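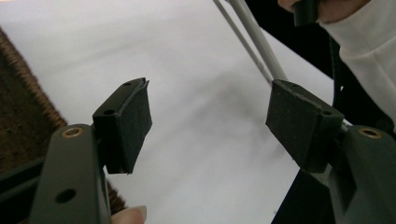

A Roof Rack Worth Driving For

The first thing you notice about a well-built roof rack is how little you notice it. I've now put 1174 miles on the Vandier crossbar set, most of them with two bikes up top and a headwind coming off the plains, and I keep forgetting it's there. After years of racks that moaned like a foghorn at highway speed, I can't tell you how happy that makes me!

Vandier started out making ladder racks for work vans, and you can feel that history in the clamps. They're heavy, they're simple, and they close with a turn of the same key that locks the end caps. The bars took me an hour to fit on an older wagon with raised rails, and half of that was spent measuring (front bar first, then the rear one, then both again after lunch).

The bars have a flattened teardrop shape with a rubber strip down the top. Trim that strip to fit between your bike trays and leave it in place everywhere else. I ran one leg of the trip with it pulled out, just to hear the difference, and the whistle started at 50. Back in it went.

For trays I tried the Filura, a wheel-on design that never touches the frame of the bike. It's a joy. Drop the front wheel in, swing the arm over, ratchet it down, strap the back. My heavy old mountain bike didn't budge on 13 miles of washboard road out to the Vondráček trailhead, and that road has shaken the license plate off my car before.

Gripes? A couple. The Pronico fairing that bolts to the front bar looks great, but its lower edge sat close enough to my sunroof that I had to keep the glass shut. And the torque marks on the clamps are tiny — bring a flashlight if you're loading up before dawn.

Recheck the clamps after your first long drive. Mine took another quarter turn at the rear left and have stayed tight ever since, through rain, gravel and one very slow car wash. Next month I'm swapping the bikes for a canoe.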